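Holesell – Training Supplies – Suture Practice

Canura Soft Tissue Suture Pad, pale pink
Item 947
Sold singly or in a box of 11
Needles, suture and instruments not included

We stock plenty of practice pads and we don't love most of them. The Canura is one we kept after trying it, with reservations that you should read before you order a box. 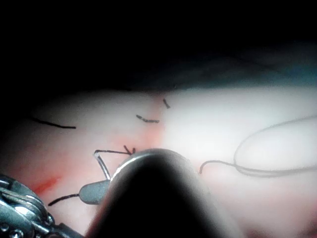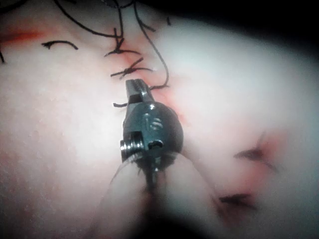 Curved needle and black suture on pale pink tissue (first picture); two knots in a line of stitches (second picture).

What the maker says, and what we think

Canura calls the surface "true to life." Every maker in this line of goods says that, and we would like them to stop. It is a pad. It has some give, it takes a curved needle without a fight, and it lets you tie down a knot and look at what you did. For learning to place a stitch and throw a knot, that covers most of what you need. It will not tell you much about how living tissue behaves when you pull too hard, and you should be careful of any pad at this price that claims to.

The maker also says the pad "self-heals." We don't know what that is supposed to mean. Needle holes close up enough that they are hard to find with a fingertip, but they are still there, and if you keep going through the same spot the thread will start to cut. Move over a little each time and you'll get more out of it.

Color

The pale pink is a good choice for black suture, and we would pick that combination again. You can find the tails, and a badly trimmed end has nowhere to hide. Under a strong light the surface can go close to white, so turn the light down before you blame your eyes. Clear or undyed thread is a poor match. We had one customer send back a box over this and we took it, but it was the thread.

Working through instruments

We get asked if it will hold up to metal jaws. Mostly, yes. Resting a closed tip against the surface does no harm. Grabbing a fold and dragging it is another matter – the surface layer will tear, and once a tear has started it keeps traveling. If your trainees are at the stage of pulling on everything, buy the cheaper Collet foam block first and let them ruin that.

Tying with a camera between you and the work is harder on the thread than on the pad. Leave yourself a longer tail than you would by hand and expect to waste some suture in the first few sessions.

The pad needs to be held down. The maker sells a tray for this, under the name Dosititz, and we carry it because people ask. Our opinion is that two clamps from a hardware store do the same job for less money. The tray does look neater on a bench, if that matters where you work.

How long it lasts

The leaflet in the box promises "hundreds of passes." We ran one pad until we were tired of it and got over 42 stitches along a single cut before the edges stopped holding a knot properly. Other cuts on the same pad were still fine at that point. So the leaflet may be right if you count the whole pad, and it is wrong if you count one incision. Plan your cuts before you make them, keep them well apart, and don't cut deeper than you need.

Care

Pull out old thread when you finish. Short black ends get left behind on the surface, and the next person ends up picking at them with a needle tip. Wipe with a damp cloth and a little dish soap. No alcohol, no acetone. Store flat, out of the sun, with the sheet of film it came in laid back over the top. Pads stacked bare will stick to each other by summer.

The pad has a faint rubbery smell when new. It fades in a few days. The leaflet says odor-free, so make of that what you like.

Should you buy it?

If you teach a group and go through pads quickly, the box makes sense. If you are one person practicing at a kitchen table, buy a single and see how you get on with it – we would much sooner sell you one than take back ten. If you want something that bleeds or has separate layers, skip this and look elsewhere in the section, and be ready to pay a lot more.

Returns

Unopened boxes any time in the first month. Opened boxes if the pads are faulty, which we take to mean split, sticky on arrival or badly off color. Pads that have been cut or stitched can't come back.

Often bought with: Collet foam block, Dosititz tray, black practice suture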